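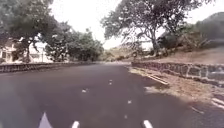 Dralline 2: análise do pacote de deteção de faixa e berma

6 de fevereiro de 2024

O Dralline é um pacote de software para localizar os limites de uma estrada a partir de vídeo de uma única câmara. Foi publicado pelo laboratório Zellberg, juntamente com o artigo que descreve o método, e destina-se a quem trabalha com veículos autónomos de pequena escala ou com sistemas de apoio à condução. Usei a versão 2 durante o mês de janeiro, quase sempre em estradas rurais, e comparei-a com o Goritstead, que é o que tínhamos instalado até agora.

O que o método faz

A maior parte dos detetores de faixa procura tinta. Segmenta as marcas brancas, ajusta uma curva a cada conjunto e devolve as curvas. O Dralline calcula duas coisas em paralelo: as marcas pintadas e o limite físico do pavimento, ou seja, a transição do asfalto para a terra, a gravilha, o passeio ou o muro. Depois junta as duas estimativas num só corredor, com um valor de confiança para cada lado.

A parte nova do artigo está na junção. Cada lado do corredor tem o seu próprio peso, recalculado em cada imagem. Se a linha pintada do lado direito for nítida e a do lado esquerdo não existir, o sistema segue a tinta à direita e o bordo do asfalto à esquerda. O Goritstead usa um único peso para a imagem inteira e, nestas condições, costuma perder um dos lados.

Instalação

Demorou uma tarde. O instalador não verifica a versão das bibliotecas gráficas e falha com uma mensagem que não diz qual é a que falta. A solução está no ficheiro de notas da versão, no fim. Depois disso correu sem problemas. O modelo grande precisa de uma placa gráfica dedicada; o pequeno funciona num computador de bordo modesto, com uma perda de qualidade que só notei a partir da meia distância.

A calibração da câmara faz-se com um padrão impresso e pede 50 imagens. Com menos do que isso o programa avança na mesma, sem aviso, e os resultados pioram. Devia haver uma verificação.

O ensaio

O troço principal foi a estrada da Fonseca: asfalto escuro e liso, muros baixos de pedra dos dois lados, linha descontínua ao centro e linha branca dupla junto à berma direita, que é de terra e gravilha. Do lado esquerdo há árvores atrás do muro. Escolhi-a por ter limites de natureza diferente em cada lado. Anotei à mão 578 imagens, tiradas a intervalos regulares do percurso, e marquei em cada uma o bordo esquerdo, o bordo direito e a linha central.

Considerei certo um bordo quando o erro lateral ficava dentro da tolerância proposta no próprio artigo. Os dois programas correram com as definições de origem, sobre as mesmas imagens e com a mesma calibração.

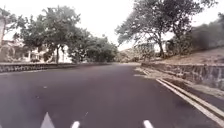
No bordo direito os dois portaram-se de forma parecida. A linha dupla é larga e contrasta bem com o asfalto, e qualquer detetor razoável a encontra. O Goritstead trata-a por vezes como duas faixas estreitas e salta de uma para a outra, o que se vê como um tremor na trajetória. O Dralline agrupa as duas riscas e usa a interior como limite. No ficheiro de configuração pode escolher-se a exterior, mas a opção não está documentada.

No bordo esquerdo a diferença foi grande. O Dralline seguiu o limite do asfalto em quase todo o percurso. O Goritstead confundiu com frequência o topo do muro com uma linha, sobretudo onde o muro é comprido e quase horizontal na imagem, e o corredor abria para fora da estrada. Para um veículo que siga o centro do corredor, isto é um erro grave.

Na linha central o Dralline ficou abaixo do que eu esperava. Os traços são curtos e, ao longe, ocupam poucos píxeis. O programa apanha bem os mais próximos e depois extrapola. Em reta a extrapolação serve. À aproximação de uma curva continua a direito durante várias imagens e só depois corrige. O artigo dá valores bons para linhas descontínuas, mas os dados de treino descritos no anexo são quase todos de vias rápidas, com traços mais compridos.

Também há confusão com as setas pintadas. Quando a ponta de uma seta entra na parte de baixo da imagem, o lado inclinado do triângulo é lido como um pedaço de linha e a faixa roda ligeiramente nesse sentido. Subir o limite inferior da zona de análise em 100 píxeis resolveu o problema na minha montagem, à custa da informação mais próxima do veículo. Numa câmara com outra altura o valor será diferente.

Luz

Fiz os ensaios quase todos com céu encoberto, sem sombras marcadas no pavimento. É a situação mais favorável, e convém ler os resultados com isso em mente. Tenho apenas 200 imagens de outro percurso com sol baixo, e aí a confiança do lado direito caía sempre que uma sombra de árvore atravessava a estrada. Não são suficientes para tirar um número, mas chegam para não recomendar o pacote a quem precise de o usar ao fim da tarde sem treino adicional.

O valor de confiança

É a parte mais útil para quem vai ligar isto a um controlador. No Goritstead a confiança fica alta mesmo quando o corredor está errado. No Dralline desce antes de o bordo se perder, normalmente com imagens suficientes para reduzir a velocidade. A exceção é o caso das curvas referido acima, em que a linha central é extrapolada e a confiança se mantém. Escrevi aos autores sobre este ponto e responderam que está na lista para a próxima versão, sem data.

Documentação e licença

O manual é curto e está só em inglês. Os exemplos correm todos. A licença permite uso académico sem custos; para uso comercial é preciso pedir orçamento. O modelo treinado vem incluído, mas o conjunto de treino não, pelo que não é possível repetir os valores do artigo de raiz.

Avaliação

Para estradas com bermas de terra ou muros, o Dralline 2 é melhor do que o Goritstead e vou mantê-lo instalado. Para vias com marcação completa dos dois lados a vantagem é pequena e não justifica a mudança a quem já tenha um sistema afinado. Quem precisar sobretudo da linha central em traçados com curvas deve esperar pela versão seguinte, ou contar com tempo para retreinar o modelo com imagens próprias.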